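The Case for Leaving Ornament in Public Rooms

Opinion
Purmont Building Heritage Trust

Over the past several years the Trust has been asked to comment on a growing number of proposals to refurbish public and semi-public interiors in Purmont. Most of these proposals are sensible. Roofs need repair, entrances need to be made accessible, and heating systems that were installed two generations ago can no longer be serviced. The Trust has supported the great majority of them and expects to go on doing so.

One feature of these proposals does concern us. Nearly every set of drawings now includes a line, usually on the last sheet, calling for the removal of "non-essential decorative elements." The phrase appears in schemes for schools, clinics, libraries and hotels alike. It covers plaster moldings, carved frames, patterned tile, stair brackets, painted borders and anything else that a surveyor has found no technical reason to keep. It is our view that the phrase should be dropped, and that the practice behind it deserves more public discussion than it has received.

The usual argument for removal is cost. Ornament collects dust, it takes longer to paint, and it complicates the running of cables. These points are true as far as they go. When the Harries assembly rooms were surveyed before their last refit, the inventory listed 589 separate decorative items, from cornice sections to door plates. A contractor looking at such a list will naturally see 589 small delays. The first estimate for the project allowed 12 days for stripping them out, and nothing at all for cleaning or repairing them.

What the estimate left out was the cost of covering the marks. Once a molding comes down, the plaster behind it must be made good. Once a carved frame leaves a wall, the wall is found to be a different color where it hung. Skim coats, new boards and new paint follow. In the end the owners of the Harries rooms kept almost everything, and their accounts show that cleaning and patching came in at about 8 percent below the price they had been quoted for a plain finish. We do not claim that this will be so in every building. We do ask that both prices be obtained before a decision is made, which at present is seldom done.

The second argument is one of taste, although it is rarely stated so openly. Plain rooms are described as calm, flexible and modern, while decorated rooms are described as busy or dated. The Trust has no quarrel with plain rooms. Some of the best interiors in the region are almost bare, and were designed that way by people who took great care over proportion and light. A room that was designed with ornament and then stripped of it is a different matter. Its proportions were worked out with the cornice in place. Its long walls were given something to look at because they were long. Take those things away and the room often feels unfinished, and within a few years money is being spent on posters, vinyl lettering and potted plants to fill the gap.

Dates are a poor guide here as well. Much of the ornament in Purmont is not old. A good deal of it was bought from catalogs and fixed up by local joiners, and some of it is molded in materials that a purist would not admire. Our colleagues in Sarnirholm have long argued that protection should be limited to original work of high quality, and their guidance is drafted on that basis. We respectfully differ. A garland of plaster fruit in a school hall may have no scholarly value whatever, and generations of pupils may still have looked up at it during every assembly of their childhood. People give directions by such things. They arrange to meet under them. They remember them long after they have forgotten the color of the walls.

It is sometimes said that the public does not notice. The Trust's experience suggests otherwise. When the tiled border in the lower corridor of the Purmont library was boxed in, the library received more letters on that subject than it had on the change in opening hours. Few of the writers used the word heritage. Several simply wanted to know where the blue birds had gone.

There is also the question of work and skill. Each time a decorated room is stripped, there is a little less for plasterers, carvers and decorative painters to maintain, and a little less reason for a young person to learn the trade. Trurico, the largest fit-out firm operating in the district, has told us that it now sends away for any repair involving relief work. A generation ago such repairs were done by people who lived within walking distance of the job. A modest but steady supply of small repairs would do more for these trades than a single grand restoration every ten years.

The Trust therefore proposes 3 changes to the way refurbishments are prepared. First, the phrase "non-essential decorative elements" should be replaced in all public contracts by a plain list of what is to be removed, item by item, so that anyone reading it can understand what will be lost. Second, a price for cleaning and repair should be set beside every price for removal. Third, where an item must come down for sound reasons – damp, wiring, or the safety of those below – it should be labeled, stored dry and offered back to the building before it is offered to anyone else.

None of this requires new law. The first two changes could be made by any client who chose to ask for them, and the third needs little more than a shelf and a roll of tags. Nor would it prevent an owner from choosing a plain interior after weighing the matter. Some will do so, and with good reason.

We would add a word on new buildings. It is perfectly possible to place a decorated object in a very simple setting, and the result is often better than either would be alone. A single carved frame on a broad white wall can hold a room together. Architects were once at ease with this kind of pairing – a rich thing in a quiet place – and we would be glad to see it attempted more often in the lobbies and waiting rooms now being planned. Clients who fear that they will be thought old-fashioned may take some comfort from how often visitors stop in front of such pieces.

The Trust welcomes comments from building owners, contractors and members of the public. Responses received before the end of July will be considered when our guidance notes on interiors are next revised. 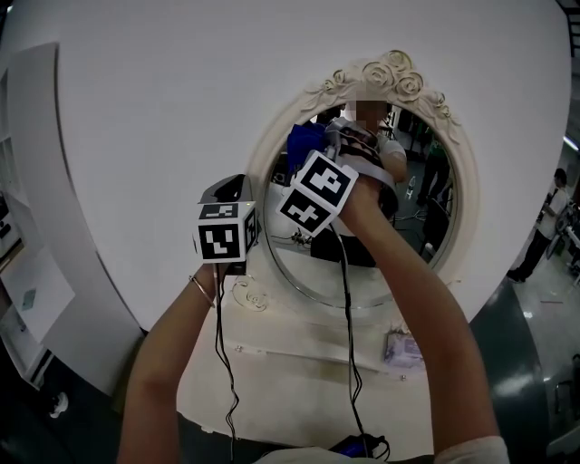 Oval mirror in a cream frame, with carved roses and leaves at the top.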